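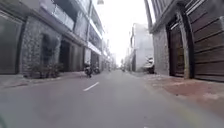
Ticket 347: Delivery cart stops on demo street, reports "path blocked"

Status: Closed, with one item carried over
Site: Haldane open day, street route
Unit: Kukevix sidewalk cart, running Dravero route software
Priority: Normal (raised to Urgent once there were guests)

Reported problem
Cart leaves the start point, drives straight for a bit, stops and plays the "please let me pass" message. Nothing in front of it. It keeps asking, very politely, until an operator clears the fault. Happened on every run Friday morning. The doors open at 1 p.m.

Friday, 8:40 a.m.
Power cycled the cart. Same stop, same message. Wiped the sensor window and tried again in case it was that easy. It wasn't.

Friday, 9:15 a.m.
Pulled the log. The cart thinks there is a solid object on the left side of its lane. Walked the route. The only things on that side near the stop are two parked motorbikes, and both are well clear of the line we drew. Moved a cone along the lane as a stand-in for the cart and it fit with room to spare. The cone has so far been our most reliable vehicle.

Friday, 9:50 a.m.
Opened a case with Dravero. Automatic reply asks whether we have tried power cycling the cart.

Friday, 10:20 a.m.
Found it, or found half of it. The safety margin was set to 3000 mm in the profile that shipped with the latest update. Ours was a good deal smaller before. With over 3000 mm wanted on each side, the cart would be happy on an airport runway, but this is a narrow street with buildings down both sides and vehicles parked along it.
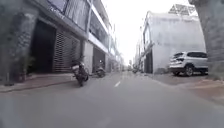 Put the margin back to our old value, saved, restarted. The cart went past the motorbikes without comment. It then stopped farther on and lost its connection.

Friday, 10:45 a.m.
Second fault is separate. The Trusex radio link drops partway down the street. Nothing wrong with the radio on the bench. Moved the base antenna out of the doorway where someone had tucked it to look neat, and put it on its tripod. Link held for a full run out and back.

Friday, 11:30 a.m.
Repeated the run with one of us stepping out in front. Cart stopped, waited, carried on. Repeated with two of us. Same. Left the speed at walking pace for the afternoon.

Friday, 12:10 p.m.
Reply from Dravero: the wide margin is the intended default and is described in the release notes. It is, on the last page, under "Minor improvements."

Friday, 4:30 p.m.
Demo finished. No false stops. One real stop for a guest who wanted to see whether it would stop, then several more for the same guest. The polite message was the most popular feature of the day – please do not tell marketing.

Resolution
1. Margin restored in the street profile. Profile saved under a new name so the next update leaves it alone.
2. Antenna stays on the tripod, outside, however untidy it looks.

Carried over
Ask Dravero for a warning on the operator screen when an update changes a safety setting. Ask Kukevix if the message volume can be turned down. The low setting and the high setting sound the same to us.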